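Section 4. Open Day Demonstration: Bin Picking

Applies to the Linura cell, May 2022 layout.

1. Confirm that both metal bins are clamped to the table.
2. Place the red and green blocks in the front bin. They may lie at any angle and may touch.
3. Ask visitors to stand behind the floor line.
4. Select program 523 and press Start.

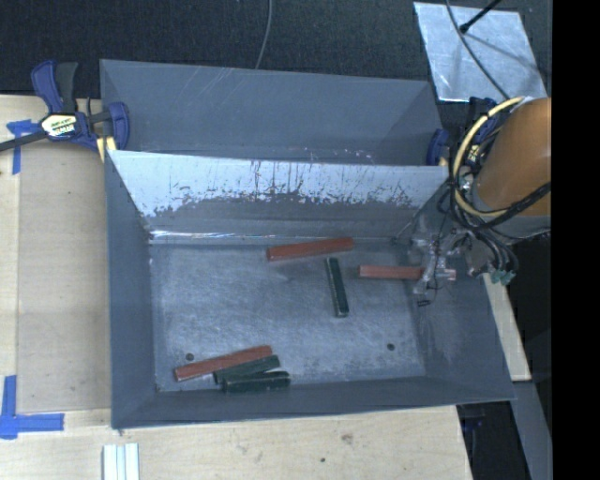 5. Allow each group 19 minutes, including questions. Visitors may choose the next color at the operator panel.
6. Press Hold before rearranging the blocks by hand.

CAUTION: Do not reach into either bin while the Start lamp is lit.

NOTE: Bolico staff must sign the log after every group. Report faults to Yolanda Nieto.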